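**Yellow table + shoe trays, worth keeping??**

**ivetti_ann** — Friday, teatime
Sorting the back room at last. Got the yellow table up against the wall and want it to be the shoe station. Top wipes down fine, glossy as anything. But it shows every scuff. Do I put a mat on it or just live with it?

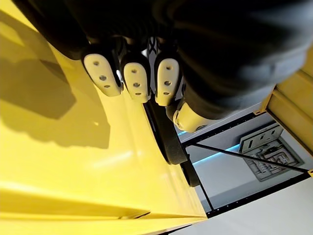
**Pulta47**
Live with it. Mats trap grit, then you've got scratches AND a mat to wash. Damp cloth, bit of washing up liquid.

**ivetti_ann**
Fair. Mat was £52 anyway so not sad.

**gritbin**
Disagree. Yellow goes dingy, had a Pruswood bench do exactly that in one November. Cheap felt pads at least.

**Pulta47**
Thats Pruswood for you.

**ivetti_ann**
OK so, list for tomorow, shout if daft:

1. Wipe top, do the seams with an old toothbrush
2. Sort the long flat yellow thing — raised rim, square black recess at one end. Tray? lid? Keeping it till I find out

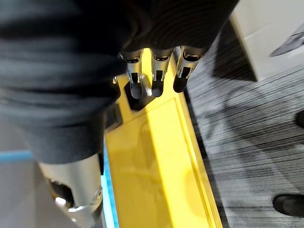

3. Shoe trays out, black ones, all four. Toes to the wall
4. Small bits on the lower shelf, incl. the round grey pucks

**gritbin**
3 is wrong way round imo. Heels to the wall, easier to grab.

**Ariel Rivera**
Toes to the wall for me. You want the heel nearest you, that's the bit you pick up by. And stand the trays on their heel ends to drain if they've been rinsed, saves a puddle.

**ivetti_ann**
Ooh. Trying that with one.

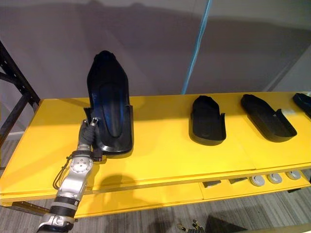 *Mittal Tidy Club — Storage & Hallways board*

**gritbin**
Still say heels back. Also will boots even go in those?

**ivetti_ann**
Doubt it. Boots can stay by the door.

**Efren Manalastas**
Leave a gap between trays or muddy laces end up in next doors. Learnt that one the hard way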